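Teaching by Hand: Inside the Rurna Training Programme

Monday, July 23, 2018
By the Features Desk

14 shares | 4 comments

The robot has picked up a red apple. The bowl stands empty on the grey cabinet, and the lower drawer is open.

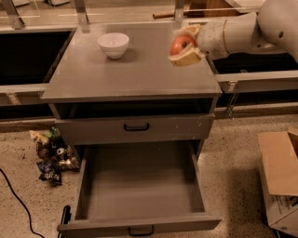

A kitchen task, repeated

The Rurna programme, run by the engineering firm Omura, teaches household work to robots by demonstration. An operator sits at a desk in the next room, wears a headset and moves a pair of hand controls. The arm follows. Everything the operator does is recorded, together with what the robot's own camera sees, and the record becomes a lesson.

The current set of lessons concerns putting things away. Fruit is to go into a bowl, rubbish into a bin, small articles into a drawer. Each lesson is short, and most operators complete one in under a minute once they have learned to judge distance through the headset. That skill takes longer to acquire than Omura had planned. New operators commonly reach past the object, or close the fingers too early, and their first two days of work are set aside.

Between March and the beginning of July the programme recorded 863 lessons. Of these, 800 were accepted. The remainder were withdrawn after review, in most cases for a hesitation or a correction that the reviewers did not wish the robot to copy.

By hand or at a distance

Remote control is one of two methods in use. In the other, known within the programme as Pukska, a member of staff stands beside the robot, takes hold of the arm and guides it through the movement. The joints are set to give way under light pressure -- enough for the arm to be led with one hand.

The two methods produce different lessons. Guiding by hand gives smoother movement near a surface, and staff prefer it for handles and drawers. It also places a person within view of the camera, and so the robot learns from pictures that it will not meet when it works alone. Remote control avoids this difficulty, but the operator has no sense of touch and must judge by sight how firmly an object is held. Soft fruit suffers accordingly. The programme went through 157 apples in its first month.

What the robot keeps

Omura does not store the lessons as fixed routes. The learning software, named Rivas, compares many demonstrations of the same task and works out what they share, so that a bowl moved a short way along the worktop should still be found. Results so far are mixed. Bowls and cups are handled well. Drawers remain troublesome, particularly when one has been left half open at the start of a lesson.

The next stage will bring in operators with no technical background, who will receive one morning of instruction before they begin. Recording is due to resume in the autumn, with 4 robots in place of the present two.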